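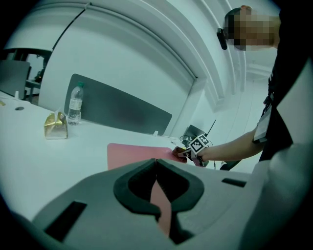
Chapter 5
Flat Goods and Folding

A flat textile has two properties that govern folding: thickness and bending stiffness. Both change with fiber, weave and finish. A sheet that is thin but stiff resists a crease — a thick, limp one takes it at once and loses it under load.

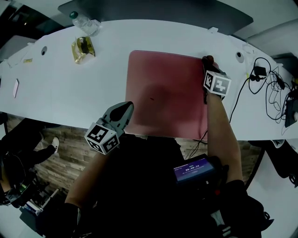 Marwa Mansour would put stiffness first, on the grounds that thickness can be measured in a minute and tells the buyer little. This chapter follows her order. Section 2 covers the hanging-strip test, with samples 300 mm long, and Section 3 the loss of crease after 1000 folds. 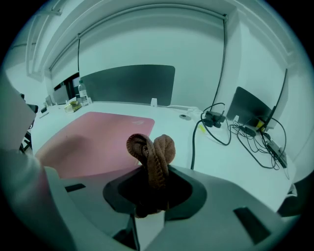
Figure 5.2. Brown cloth, twisted, with two rounded loops at the top.

Terms in the Plisum tables are defined at first use.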